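About Kultix

Kultix is a small company in Bornitz. We collect examples of everyday work done by robot arms, and our customers use these examples to train their learning systems. We do not build robots and we do not sell software. Our product is recorded work, checked by people and delivered with clear notes.

How we started

The company was started by Yolanda Montes. Before this she was responsible for testing kitchen machines at Cabello, a maker of hinges and drawer parts, where she opened and closed the same doors many times in one day. She noticed that the research groups who visited her had good robots and good ideas, but very few recordings from places that look like a home. She rented a former bakery shop on the Flunport road and put the first kitchen there. We are still in the same building, now with 2 floors.

What we do

A customer comes to us with a list of tasks. It can be short, for example "put the fruit on the plate" or "push down the lever of the toaster". Our operators guide the arm by hand controls and perform the task again and again, each time with small changes. The cup stands more to the left, the cutting board is turned, the light is different. A learning system which sees only one arrangement will learn only this arrangement, and it is our job to prevent this.

For a usual order we record 300 examples of every task. Before we begin, we make 10 trial recordings and send them to the customer, so that misunderstandings are found early. It happened to us in the past that we understood "next to the board" differently than the customer, and a full week of work had to be repeated. From this time we always ask for the written definition of a finished task.

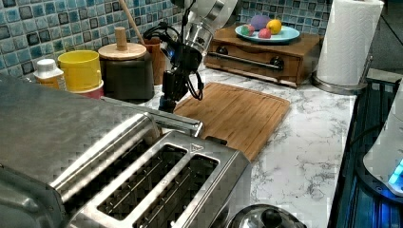
We keep our kitchens a little bit crowded on purpose. In real homes the counter is rarely free, and an arm must learn to pass between things without touching them. The objects are moved between sessions following a plan, and each object has its own number in our list – also the toy food, which we use often because it keeps its shape and does not need to be thrown away.

How we check the quality

Every recording is watched by a second person who was not the operator. This person marks the start and the end of the task and writes one sentence about what was done. Failed attempts are not deleted. We mark them as failed and deliver them in a separate folder, as many customers have told us that they are useful too. From each group of 50 recordings one is chosen by chance and reviewed again by the whole team on Thursday morning, with coffee. These meetings are sometimes long, but we learned most of our rules there.

Our people

Our operators come from different jobs. In the team there is a former dental technician, two people from restaurant kitchens and one crane driver. We do not ask for a technical degree. We look for steady hands, patience and the habit to say openly when something went wrong. New colleagues train for a month before their recordings are given to a customer, and nobody operates an arm for more than an hour without a break.

Working with us

We work for university groups and for companies, also with small orders. If your task needs a special object, you can send it to us and we will return it after the project. In August the kitchens are closed for repairs and painting, so please plan your order with this in mind.

Visitors are welcome after an appointment. Please write to the office and tell us in a few lines what your system should learn – Yolanda Montes reads these messages herself.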